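Progress report to Voltmont on the cable and hose dressing guidelines, September 14, 2018

Dear all at Voltmont,
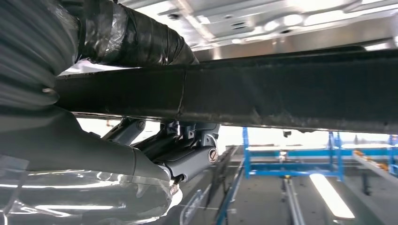

*Taped hose over the steel beam, with the sleeved arm and its wrist joint underneath. Zevo cell, main hall.*

Thank you once again for your patience over the summer, and for the kind note that came with the second payment. I know the last report was a thin one, so I have tried to put more into this one, and I hope you will forgive me if it runs on a little.

## Where we are

When we wrote to you in March, the guidelines were a stack of notes from the Kjærgaard plant and a fairly long list of disagreements. They are now a readable draft of 135 clauses, which is more than I promised and probably more than anyone wants to read in one sitting. Esben Ravn has gone through all of it with a pencil and thinks we can merge a good many of the clauses on labeling. I agree with him on most of those, and we are still talking about the rest (very cheerfully, I should add).

The draft covers hoses and cables carried on or near a robot arm, protective sleeves, fixed steelwork within the arm's reach, and the inspection records that go with all three. We left floor marking out, as you asked.

## Hoses and tape

This is the chapter that has taken the most time, and the one I am proudest of. Everyone tapes hoses. It is quick, the roll is always in somebody's pocket, and a neatly taped hose can look perfectly well cared for. Our trouble was that the old site rules at Kjærgaard said only that hoses should be "properly secured," and each shift had its own idea of what properly meant.

The draft now treats tape as a temporary measure. A taped section gets a tag with a date and initials, it goes in the cell log, and it is replaced with a clamp or a fitted sleeve at the next planned stop. Where tape goes on in several layers, as it does on the hose in the photo, the inspector is asked to look for lifted edges and creases and to run a gloved hand along the hose on both sides of the wrap, with the arm locked out. We went back and forth on whether to limit the number of layers and in the end left that to the site.

There is also a new clause on clearance between hoses and fixed steel. I had wanted a single minimum distance for every cell, but the people at Zevo talked me out of it, and they were right. Hose sizes and arm speeds vary too much, so each cell will have its own figure written on the cell sheet, measured with the arm at the position where the hose comes closest.

## Sleeves and joints

Clear plastic sleeves are popular because you can see the arm through them – or you can when they are new. The draft asks for a sleeve to be checked for folds that could be drawn into a joint, and for the upper end to be fastened so that it stays off the wrist through the full range of movement. We have added a small sketch of a good fastening and a bad one. The drawing is mine, and Esben has offered, very gently, to have it redone.

Screws and caps at the joints get a witness mark, checked at the same visit as the sleeve. This was already common practice on the night shift, and it seemed only fair to adopt it for everyone.

## Inspection records

Hasteo kindly let us read their old maintenance records so that we could test our wording against real entries. We had 1,803 entries in all, and 1,188 of them could be sorted under the draft headings without anybody having to ring up and ask what was meant. The remainder were mostly one-word notes ("fixed," "ok," and a great many that said "hose"). The new record sheet has a box for the location and another for what was done, and we would like to keep it to a single page if we possibly can.

## Difficulties

We are behind on the training material. I had hoped to send you the slides with this report, but they depend on the hose chapter, and that chapter kept changing under us. We also lost a good deal of time to translation, where the words for "sleeve" and "hose" got mixed up in 2 chapters and had to be put straight line by line.

## Next steps

The draft goes to the shift leads at both sites for comment, and after that Esben and I will sit down with whatever comes back. We are not asking for any additional money. We would be grateful for permission to move what is left of the travel budget over to printing, as the leads have asked for laminated cards they can hang in each cell.

The full draft is attached, along with the record sheet and the sketch. Please do write in the margins.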